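Bench notebook, Cututon cell
17 Jan 2020

Dropouts on the wrist camera again, and one dropped cup.

Started the cup and saucer routine after lunch with the settings left over from the last session. The program is the Brito build, speed at half, force limit unchanged. It ran fine for a while and then the camera feed froze in the middle of a move. The controller didn't stop the arm. It kept going on the last pose it had and let go of the cup a little above the table. The cup survived. Count on the Ladix controller was 1,654 cycles when it happened.

Log says "frame timeout", then nothing for 11 seconds, then the camera reconnects as if it had just been plugged in. The arm had finished the place move by then. The dropped cup is annoying. The part I care about is that an arm with a dead camera carried on moving, and I had my hand on the near side of the table getting ready to set out the next saucer. Wrote it up as a near miss and put a copy in the safety folder.

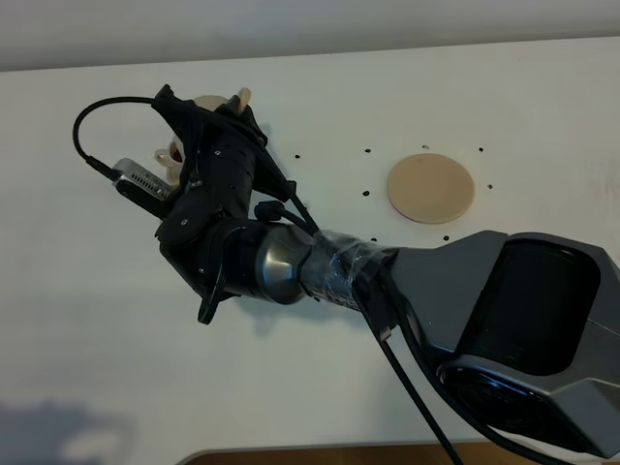 First suspect was the USB connector at the camera end. Swapped the cable for a new one, same length, same fault. Then I jogged the wrist joint slowly by hand from the pendant with the feed open on the laptop. The feed was good until 73 degrees and then started to flicker. Back off and it was steady again. Did this several times and it came back at the same place every time. The cable goes up off the left side of the hand in a high loop and comes back down over the top, and with that much slack I had assumed it could never pull tight. The loop has plenty. The short run after it does not, and that is where it gets tugged.

Taped the cable down on the inside of the bend and ran again. Worse. It now flickered earlier, because the tape took away what little movement the short run had. Pulled the tape off.

Next I put the old routine back on at quarter speed to see if the fault follows speed or angle. It follows angle. Slow or fast makes no difference, so it isn't vibration and it isn't the forearm wrap, which I had been ready to blame.
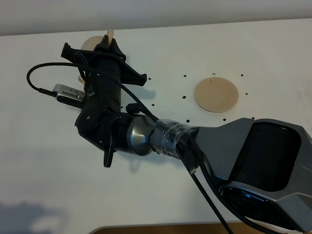 The Greltgate bench read the first half of these notes and wrote back that they had the same timeout in April, also on a Ladix controller, and that changing cables did nothing for them either. Their fix was a clamp on the connector body itself, so the plug can't rock in the socket, plus a change in the program so a lost frame counts as a stop. They also asked why our watchdog was off. Good question. It was turned off in the Brito build during tuning, with a note to turn it back on, and the note was in a file that none of us opens.

Watchdog is back on. Timeout set to three missed frames. Tested it by pulling the camera plug during a slow move in free space. Arm stopped. Did it again with a cup in the grip. Arm stopped and kept hold of the cup, which is what we want.
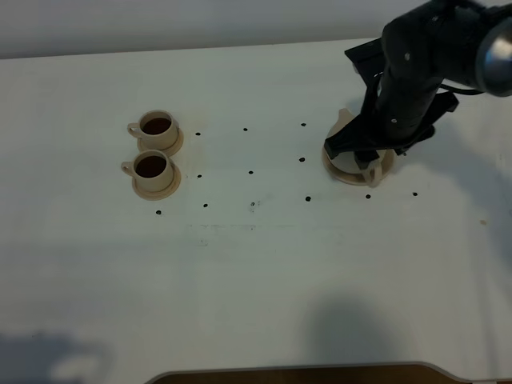 Gripper closed on the third cup. The other two are on their saucers at left.

Printed a clamp for the connector. First one was too tight and wouldn't close over the strain relief, so I opened it up by 2 mm and it went on. Rerouted the short run so it leaves the wrist on the outside of the bend. Jogged through the full range and the feed held past the old bad angle in both directions.

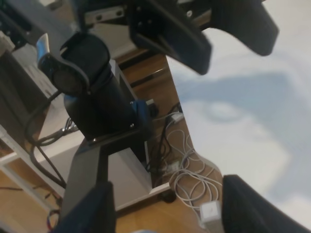 View from the wrist camera, second camera in the middle, its cable on the left.

Ran the routine for about an hour after that with no timeouts. I don't trust an hour. The old setup went much longer than that before it showed anything.

Rules for this cell until further notice:

No hands over the table while the arm is enabled, including during the pause between cups. The pause is not a stop.
Check that the watchdog is on before the first run. It is now on the start screen in red if it's off.
If the feed flickers, press stop. Don't wait to see if it comes back.

Still to do: order a shorter cable with a right-angle plug, ask Greltgate for the drawing of their clamp, go through the rest of the Brito build for other checks that got switched off. Overnight run stays canceled until that last one is done.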